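Workshop notebook, October
Bindery bench, entry by Mali Parri (Birdie Esposito in on Monday, her notes folded in below)

Paste and board tests, continued. Picking up from the last entry, where the Brestell board warped on every sample and I blamed the paste. Birdie thinks it was the grain. We agreed to run both again and keep better notes.

Oak gall ink job is still on hold, waiting for the client to pick an endpaper.
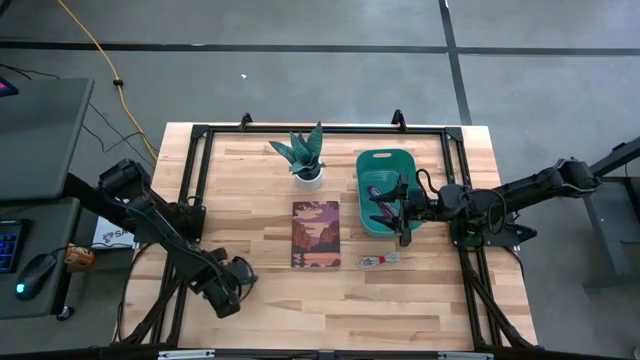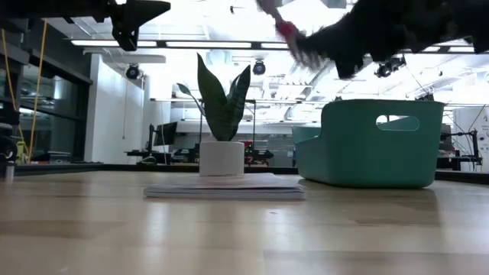
Tabletop, plant and teal-green bin in both.

Batch A: wheat paste, cooked 40 minutes in the double boiler, strained once, left to cool under film. Thinned it with a little distilled water until it dropped off the brush in a string. Batch B: same paste cut half and half with PVA. Batch C: straight PVA from the Darnier tub, which is getting old and has a skin on it. I pulled the skin off and used what was underneath. If C comes out odd, that may be why.

Boards: Brestell gray, cut to 3 sizes. Birdie marked the grain direction on each one in pencil before cutting, by flexing the full sheet both ways. Should have been doing that all along. Two of last month's offcuts turned out to be cross grain when she checked them, so at least part of the warp was my cutting.

Cover cloth: the dark blue starched cotton. Lining: 70 gsm kozo on half the samples, plain kraft on the rest.

Pressing. Everything went into the big nipping press between blotters and waxed paper, ten minutes hard, then out, blotters changed, then under weights until the next morning. The press screw is grabbing in the last half turn. I cleaned it and put on a bit of wax and it is better but not right. It needs to come apart and I don't want to do that in the middle of a job.

Results next morning, out of weights for one hour:

A, kozo lining, long grain: flat. Very slight pull toward the cloth side at the head.
A, kraft lining, long grain: pulled toward the lining. Kraft is too strong for this board.
A, cross grain: warped, as expected. Worst of the lot.
B, kozo, long grain: flat. Cloth has a faint stain near one corner where the mix was too wet.
B, kraft, long grain: close to flat.
C, kozo, long grain: flat at first, then moved after lunch when the heat came on.
C, cross grain: warped less than A cross grain. Not sure what to make of it. Repeat.

Birdie's note: "I would not read too much into C. Old glue, and I brushed it out thin. Try a fresh tub before deciding anything."

Fair enough. Fresh PVA ordered. Asked for the Brumodeo this time to see how it compares, small bottle only.

Humidity. The little Dvorak hygrometer on the shelf and the one by the door disagree by more than I like. Put them both in a sealed bag with damp salt overnight to check. The shelf one reads low. Wrote the correction on tape and stuck it to the back. Readings in the earlier entries came from the shelf one, so add the correction if you go back to them.

Sewing. Started the ledger rebind while the samples were in the press. It runs to 670 pages, a lot of swelling at the spine with 18/3 thread. Switched to 25/3 after the second section and it sits better. Took out the first two sections and resewed them so the spine is even. Sewn on tapes, kettle stitch at both ends. Tension is a bit tight toward the tail. I keep doing that when I'm tired, so stopped at four and left the rest.

Knives: the paring knife has a nick near the tip. Took it down on the coarse stone and stropped it. Still catches on goat. Birdie has the good stone at home and will bring it in.

To do
- repeat C with fresh glue, long and cross grain
- one more B sample, drier mix, check for stain
- take the nipping press screw apart once the ledger is out of the way
- more waxed paper, we are down to the end of the roll
- label the offcut drawer by grain, long on the left
- call about the endpapers again

Bindery notebook | Contact: Mali Parri | Back to top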